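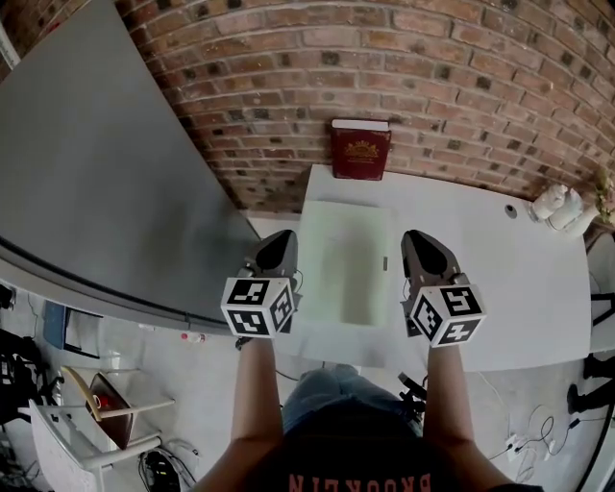
One reader of our first draft objected that a family column written as a terms-of-service agreement isn't parody at all, only a list of complaints with numbers in front of it, and that we should drop such columns from the count. We kept them. The objection did lead us to rewrite the inclusion rule, and the revised rule is the one used throughout this report.

# Borrowed Formats in Newspaper Humor Columns About Family Life

Final project report, Media Writing seminar
Submitted 12/11/18

## 1. Purpose

Humor columns about home life often borrow the form of another kind of text. A dispute over the thermostat is written up as a labor contract. A trip to the grocery store becomes an expedition log. We refer to this as a borrowed format. The project set out to measure how often borrowed formats appear in one body of columns, which formats are used, and where in the column the borrowing breaks down.

The last question turned out to take most of our time. Very few columns hold the borrowed format from the first line to the last, and we had no agreed way to mark the point of exit.

## 2. Material

The columns come from the back-page humor slot of the *Bellthorpe Ledger*, a regional daily. The library's digitized run contains 1,291 columns. Each was saved as a plain text file with the headline, the body, and the page number. Bylines were removed before coding so that a coder would not carry a judgment over from one column to the next by the same writer.

Columns were excluded if they were reprints or if the scan was too poor to read the closing paragraph. Reprints were found by comparing opening sentences and then checked by eye, as several columns reuse an opening on purpose.

We had hoped to add a second paper, the *Corrigan Post*, for comparison. Its archive is on microfilm and could not be transcribed within the term.

## 3. Coding scheme

### 3.1 Inclusion rule

A column counts as borrowed format if both conditions hold:

- at least one full paragraph follows the layout or set phrases of an outside text type;
- the subject of that paragraph is a household matter.

A passing comparison ("dinner was like a hostage negotiation") does not qualify. Neither does a column that only mentions a contract, a manual, or a court case.

### 3.2 Format classes

The final scheme has 9 classes:

1. Legal document (contract, terms, verdict)
2. Instruction manual
3. Sports commentary
4. Performance review
5. Travel guide
6. Wildlife narration
7. Minutes of a meeting
8. Product recall or safety notice
9. Other

Class 7 was at first merged with class 1. We split them after the pilot round, when coders kept writing the same note in the margin: minutes record what was said, while legal documents state what must be done, and the jokes depend on that difference. In the minutes columns the humor usually sits in what the secretary leaves out.

### 3.3 Exit point

The exit point is the first sentence that can't belong to the borrowed text type. In most cases this is easy to see. The recall notice stops speaking of "the unit" and says "my son." In others the writer slips out for a single clause and returns. We recorded the first exit only and marked the file with an R if the format came back later.

## 4. Procedure

Coding was done by 3 coders working separately. Each file was read once without marking and once with the form open. Disagreements were held until the end of a batch and settled by discussion. If no agreement was reached, the file went into class 9 with a comment.

Labels were entered in Enetti, a text annotation tool available on the department machines. Enetti does not allow two overlapping labels on one sentence, so a sentence that was both an exit and a punch line was labeled as an exit and the punch line was moved to the comment field. This was awkward. Exported comments lose their line breaks, and part of November was spent putting them back by hand.

## 5. Results

Legal documents were the largest class, followed by instruction manuals. Wildlife narration was smaller than expected and appeared mostly in columns about teenagers. The smallest named class was the product recall, with 18 columns.

Exit points cluster in the closing section of the column. The common pattern is a switch to plain first person in the last paragraph, often with a softer tone. Instruction manuals exit earliest. Their numbered steps grow longer as the column goes on, until a step turns into an anecdote and the imperative verb disappears. Sports commentary holds longest, perhaps because dialogue between two announcers leaves room for a personal remark inside the format.

Files marked R were most frequent among performance reviews. The review form has short headed sections, and each new heading pulls the writer back into the format.

The parent is usually the losing party. In the legal class the document is nearly always drafted by a parent and defeated by a child through a loophole. We did not code for this, and it is reported as an impression only.

## 6. Limitations

All columns come from one paper, and the slot had a fixed length. Exit points may partly reflect the space available. Coders also became faster at spotting legal phrasing over the course of the work, so early batches may undercount class 1. A recheck of the first batch was planned and not completed.

Class 9 remains too broad. It contains recipes, obituaries for appliances, and a column written as a weather forecast for a shared bathroom. Recipes should probably have their own class.

## 7. Further work

The coding form and the written rules have been deposited in the Breltau student archive together with the label export. The column texts are not included for copyright reasons. Anyone reusing the form should change the exit field to accept more than one entry before starting.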